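Namia walking tour of the old harbour quarter

I've been running this walk for years and it's still the one I'd pick if my own mum were coming to stay.
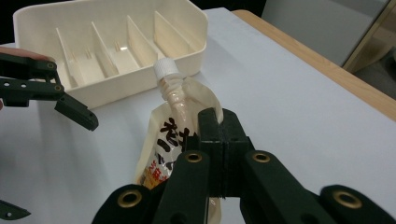

We meet at 10 by the fountain on Sleiman Square, and I'll be the one with the yellow umbrella. From there we wander down through the spice lanes, stop for a coffee at Aba Aidoo's place (she roasts her own beans and will talk you into a second cup) and come out by the sea wall before it gets too warm. If the tide's out we go along the bottom path – bring shoes you don't mind getting sandy!

What you get: the walk itself, one coffee, a pastry, the ferry across to Nallent and a printed map to keep. Lunch isn't in the price, but I'll point you to the grilled fish stalls and tell you which queue to join.

Groups are 16 at most and I won't squeeze in extras, so please book ahead, especially in December when the cruise people arrive. The ferry steps are steep and there's no ramp on the Nallent side. Seidu Arthur does a flatter version that stays in town, so ask for that one if stairs are a bother.

Price: 60 per adult, under-eights free
Finishes: Nallent jetty, in time for a late lunch
Languages: English with me, German with Svenja Wyss
Cancelling: full refund up to the evening before

Rain doesn't stop us, but rough seas do. If the ferry's off we swap Nallent for the old lighthouse and I'll give you part of your money back on the day.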